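Citrus and Tea in the Small Kitchen
Course handout, unit 4: Peel, pith and infusion
Grareo Evening School, Lernthorpe

In this unit we look at how flavor moves from a dry or fresh material into hot water. Please read the handout before the class and bring your own notes from unit 3, the part about water hardness.

1. What is in the peel

The colored outer part of a citrus peel holds small glands with oil. When you bend the peel, the glands break and the oil comes out. The white part under it, the pith, has almost no oil and gives most of the bitterness. For this reason many recipes ask for a very thin peel. 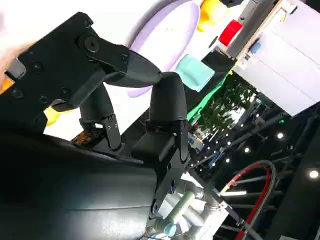 The oil does not mix well with water. A part of it stays on the surface of the tea, and you smell it before you drink. The other part leaves with the steam, so a cup with a lid keeps more aroma than an open one.

2. Water and temperature

For black tea we use water just off the boil. For green tea in this course the rule is 80 to 86 degrees Celsius, and you should measure it, not guess. The standard amount is 200 ml of water for one cup. In Tirkivcombe the tap water is hard, and students from there often report a thin film on the tea. It is harmless, but it makes the taste flat.
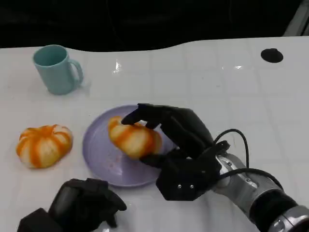
Fig. 2. Mug and partly peeled citrus fruit.

Soft fruits such as tangerine have a loose peel, and it comes off by hand together with the pith. You can scrape the pith with a teaspoon if you want a cleaner taste — some people like the bitter side and leave it.

3. Drying the peel

Cut the peel in strips and dry them on a rack in a warm room. Turn them each day. They are ready when they break and do not bend. Keep them in a closed jar, away from light.

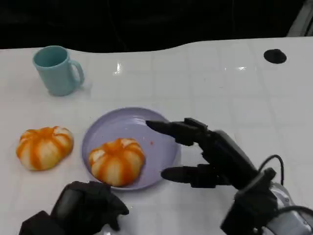

4. Tasting order

Begin with plain hot water, then the weak infusion, then the strong one. Write your words before you talk with your neighbor. The Hladun tasting sheet has a column for smell and a column for taste; please do not mix them.

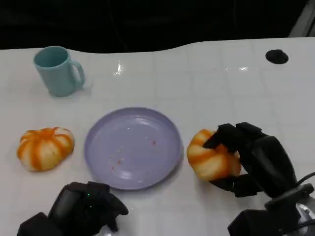
If two cups taste the same to you, write this also. It is a result. Between cups take a sip of water and wait one minute, longer after the bitter samples.

Homework: prepare one infusion with fresh peel and one with dried peel, 300 ml each, same time and same temperature. Bring your filled sheet in the first week of November.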